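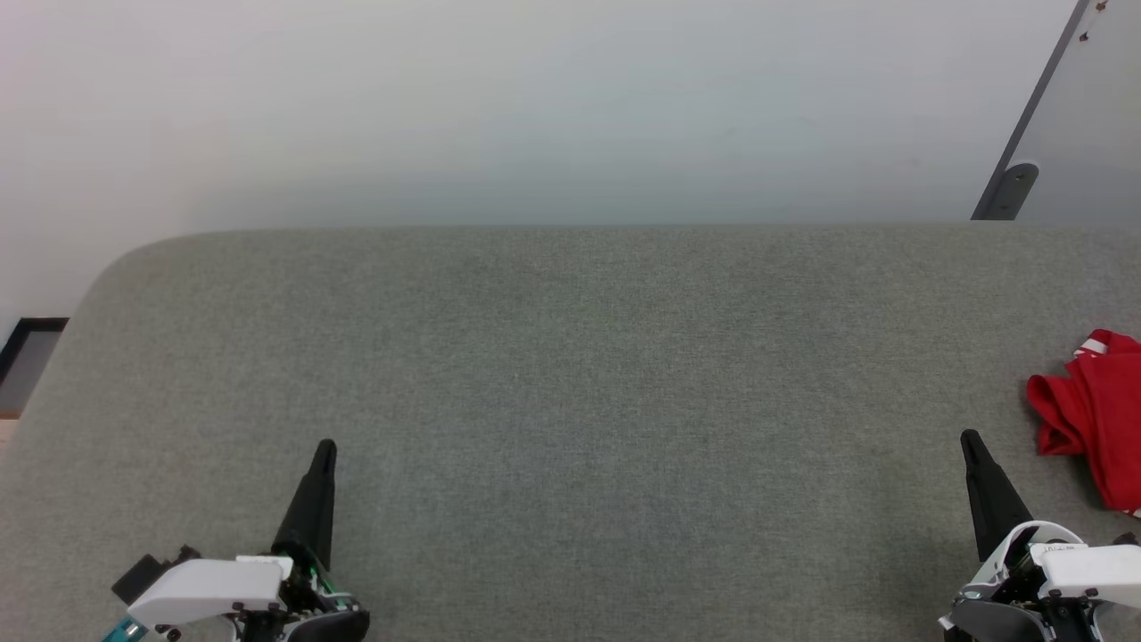
Last updated: 2021-11-01

I caught Gleice Fagundes on the phone while she was eating lunch in the cab of a Trumen wagon, one of the last with the big straight six, and I could hear the blower fan the whole time (she says they all do that!). She runs the Weltier shop in Burville and rebuilds gearboxes, mostly for people who've been told by a dealer to buy a new one.

"Everybody calls about a shudder at low speed," she told me. "I ask when they changed the fluid and it goes quiet on the line." The box takes 9 quarts, by the way, and I did mine wrong for years. You check it with the engine running, and I'd been doing it cold like an idiot.

So is it always the fluid? "No, no. Sometimes it's the valve body. I had 8 of those in September, and one guy had driven 4,000 miles in third." I asked how he was. "Late for everything!"

Then we got onto parts, and she really warmed up. She buys her clutch packs from Pangilinan and swears by them, even though a full kit now runs $3,264 with the converter. I said that's more than I paid for my car. "Then keep your fluid clean," she said, and I heard the sandwich paper again.

She's taking bookings for the new year, manuals too, but please don't ask her about CVTs.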